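Keep the Empty Table: Notes on What Belongs in a Demonstration Set

Opinion
Zuzana Holub

Most of the argument about training data for manipulation is an argument about quantity. How many demonstrations, how many hours, how many operators. I have taken part in that argument and I think it is mostly a distraction at the scale where small groups work. The more useful question is what one demonstration consists of, and in particular where it starts and where it stops.

My position is simple. A demonstration set for a two-arm cell should include the idle portions, the returns to the rest pose, and a fair number of recordings in which there is nothing on the table at all. Common practice is to cut these out. I think common practice is wrong, and the rest of this piece is an attempt to say why, using a set we collected at Hotorar over one spring.

The set had 356 episodes when we closed it in May. Each was teleoperated: an operator moves a pair of leader arms, the cell's own arms follow, and joint positions, commands and camera images are logged together. The tasks were dull ones. Pass a part from one gripper to the other. Hold a sleeve with one and insert a pin with the other. Put things in a tray. We trained a fairly ordinary imitation policy on the result, of the kind that predicts a short chunk of future joint commands from the current images and joint state.

The first version of the set was trimmed. A script looked for the first command above a velocity threshold and threw away everything before it, then did the same at the tail. The reasoning is familiar to anyone who has done this work. Idle frames teach the policy to idle. If a tenth of your frames show the arms standing still, the model learns that standing still is often correct, and at run time it freezes at the start of the task and never leaves. This does happen. I have seen it, and I don't dispute the diagnosis.

What I dispute is the remedy. Freezing at the start is caused by ambiguity. The images and joint state at the moment before motion are nearly identical to those a second earlier, and the labels differ. The operator was waiting for the recorder to signal ready, and nothing in the observation says so. The fix is to make the observation carry the information, or to remove the part of the wait that has no visible cause. Deleting every still frame removes that part and also removes all the stillness that did have a cause.

There is quite a lot of the second kind. One arm holds while the other works. Both arms wait while a part settles. The task is finished and there is nothing left to do. The last of these is the one that hurts. Our trimmed policy completed the tray task at a decent rate and then kept going. With the tray full and the table clear, the arms went back out and made grasping motions at places where parts had usually been. It had never been shown a finished state for longer than a few frames, so it had no example of what to do in one. We wrote a supervisor to stop it, which worked, and which I regard as an admission that the data were incomplete.

A supervisor is acceptable engineering. Plenty of cells run that way. My objection is that every behavior moved out of the data and into a wrapper must be specified by hand, and the specification has to use signals the policy may not share. Ours stopped the arms on a timer and a tray sensor. When the sensor was wrong, the arms stopped with a part half inserted. The policy could see that the part was half inserted. The wrapper could not.

For the second version we did four things.

We stopped trimming by velocity. The start of an episode was set by a foot pedal, pressed by the operator when they were ready to move. This got rid of most of the unexplained waiting without a threshold. Operators disliked the pedal for a day or so.

We made every episode begin and end at the same rest pose, with the return driven by the operator. Before this, the return had been scripted and left out of the log. Scripted returns are smooth and repeatable, and they are also a stretch of state space for which the policy has no labels. It gets there anyway, after a failed grasp for instance, and has to guess.

We kept the tail. After the arms reached rest, recording continued for 8 seconds with the operator's hands on the leaders. The commands in this stretch are nearly constant, with a small amount of hand tremor. We did not filter the tremor.

Finally, we recorded empty-table episodes. There were 28 of them. No parts, no tray, both arms at rest or nearly so, under different lighting and with the cables in whatever position they had drifted to. The operators found these tedious to do and suspected they were being paid to sit down, and one asked whether a single recording could be copied 28 times. It could not, for a reason that deserves a paragraph.

A cell at rest is less constant than people assume. Cables shift after every few hours of work and they occupy a fair share of the wrist camera image. Servos sag slightly as they warm, so the measured rest pose in the afternoon differs from the morning one under the same command. The indicator lights change. Daylight gets in. If the only examples of an empty table come from one minute of one morning, the model can tie stillness to that minute's lighting and cable shape, and it will. Variation in the boring data matters for the same reason as variation in the interesting data. We spread the empty recordings over 13 sessions and would spread them wider next time.

The retrained policy stopped when it was done. It also recovered from missed grasps more often, which I had not predicted and attribute mostly to the operator-driven returns. Freezing at the start did not come back to any degree that bothered us. I give no percentages here. The two versions differed in four ways at once, the evaluation was small, and a clean ablation was never run. Readers who want one are entitled to it and should run it. What I am defending is a practice that cost us two extra days and let us delete a supervisor.

I should deal with the objections, as I have heard them all at length.

The first is cost. Operator time is the scarce resource, and idle frames use it up for no benefit. The accounting is off. An empty-table episode needs no part reset, no retry and almost no review. Ours took under a minute each, including the paperwork. A task episode took several times that. If you charge by session rather than by frame, the empty ones are close to free.

The second is balance. Still frames outnumber the rest and dominate the loss. They can, and the answer is to weight them at training time. Weights can be changed next week. Frames that were never recorded cannot be put back, and frames deleted by a script tend to be gone too, whatever the script's author says about the raw archive. My rule is that the log should be greedy and the sampler should be picky.

The third objection came from a colleague at Coritell, who argues that stopping is a decision problem and belongs in a separate classifier trained on success and failure. I have some sympathy. A classifier is easy to inspect, and a safety case may require one. But the classifier needs examples of finished, idle and empty states as well, so the recordings have to be made in either design. We disagree about who consumes them, and that can be settled later.

There is a fourth objection that is rarely spoken and I think is the real one. Empty data look bad. A reviewer or a customer who opens a random episode and sees two arms doing nothing will conclude that the collection was careless. Bikosis, who bought an early copy of our set for a benchmark, wrote to ask whether a batch had been corrupted. It had not. We had failed to label it. Since then each episode has carried a field stating its intent: task, return, hold, or empty. Add the field before you record anything. Filling it in afterward for a few hundred files is a miserable job and you will get some wrong.

Labeling also forces a decision on mixed cases. An episode in which the operator reaches, finds the part missing and goes back to rest is neither a failure nor an empty. We called these returns and kept them. Dvořáček, our contract integrator, filed the same cases as failures in their own logs and excluded them, and their policy had trouble with exactly that situation. One comparison between two groups with different tasks proves little. I mention it as a thing to look for.

If I had to reduce this to instructions for a group starting out, I would ask for the rest pose at both ends of every episode, a tail long enough to see, and an empty recording at the opening and close of each session. Do the opening one before anyone touches the parts bin. 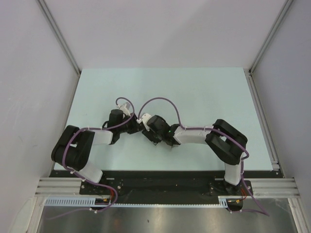

The closing one is easier to forget, and it is worth more. By then the servos are warm and the cables have moved, and the recording catches the cell in the condition it will be in for most of its working life. We missed it in several early sessions, usually because the operator had already powered down the leaders. It is now the last line on the session sheet, above the signature.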